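The Long Argument Over Two Fingers

Mekdes Lencho keeps the rejected fingertips in a drawer under the soldering bench. There are silicone pads that picked up so much lint they stopped gripping, a pair of printed claws that split along the layer lines, and a set of rubber-coated tips that smelled bad when the motors ran warm. She started saving them in June, when her group at Velik was asked to pick one gripper for a kitchen cleanup arm and expected to be finished in a couple of weeks.

The candidates came down to 2. The first, from a small supplier called Ister, is a plain parallel gripper. Its fingers slide toward each other along a straight track and stay square to whatever they are closing on. The second comes from Tritska and works through a set of metal links, so the fingertips swing in along an arc. The Ister unit costs 385 dollars. The Tritska costs 726, and for that you also get a force reading at the motor and a controller board that takes up less room at the wrist.

On paper the cheaper one should win. It has fewer joints to wear out, and the math for placing it is easier. If the arm knows where the wrist is, it knows where the fingertips are, no matter how wide they are open. With a linkage, the tips move forward a little as they close, and the software has to allow for that every time. Rogério Vasconcelos wrote the code that makes the allowance. He says it took an afternoon to write and most of a month to trust.

The group's early tests used wooden blocks and foam balls, and both grippers did so well that the results were useless. Lencho threw out the blocks and went to the trash can in the break room. She wanted things a person would leave on a table after lunch, and she wanted them in the state a person would leave them in.

"A new cup is easy," she says. "Crush it a little, tip it over, put something soft next to it. Then you find out what you bought."

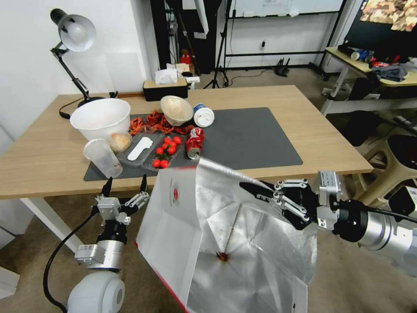

Soft packaging has turned out to be the hardest class of object by a good margin. A can that has been stepped on still has a shape, and it keeps that shape while the arm moves in. A bag or a wrapper changes as soon as a finger touches it. Foil is worse again, for the camera as much as for the gripper. A shiny crease throws light back in a direction that shifts with every small movement, and the depth reading around it breaks up into holes. The arm may be told that the surface is two inches lower than it is, or that there is no surface there at all.

Vasconcelos tried three fixes for this. Lowering the exposure helped with foil and ruined everything dark. Adding a second light took away some of the glare and moved the rest. The fix that stayed in was the dullest one: when the depth data has too many gaps, the arm ignores it in that region, comes in slowly, and watches the motor current for the moment of contact. It adds time to each pick. Visitors who see the arm slow down tend to assume something is wrong with it.

The contact check is where the Tritska unit earned back part of its price. Its force reading is good enough to tell a fingertip resting on the table from a fingertip resting on a wrapper. The Ister gripper reports position only, so the group had to infer contact from the arm joints, and the arm joints are noisy.

The Ister unit won other rounds. Its narrow fingertips fit between objects that stand close together, and it can be brought straight down beside a cup without bumping the thing next to it. The Tritska links stick out to the sides as they open. In a crowded layout, that extra width is enough to knock over something the arm was supposed to leave alone. Lencho's team logged 300 picks for each gripper before they compared the notes, and knocked-over neighbors were the most common complaint about the linkage.

Cables caused more lost hours than either gripper. A wrist that turns all day will wind up anything attached to it, and one connector worked itself loose so gradually that the team spent two mornings looking for a software bug. They now leave a long loop of slack and check it before each session.

There was also a disagreement about controllers. Holanda, which is paying for the project, wanted both arms driven from a single box to save money. Vasconcelos tried it and found that when one arm was waiting on a contact check, the other would hesitate too. With separate controllers the hesitation went away. Holanda agreed to the second box after watching the two versions run one after the other.

The question of which gripper to choose has been settled in a way that neither supplier will enjoy. The current plan puts a different one on each arm, with the parallel gripper handling rigid items and the linkage taking wrappers and bags. It means two sets of spare parts and two calibration routines. Lencho did not want that, and she said so in the report.

She is still working on the fingertips. The latest pair is a harder rubber with shallow grooves cut across the face, and the next batch of picks will be run with those.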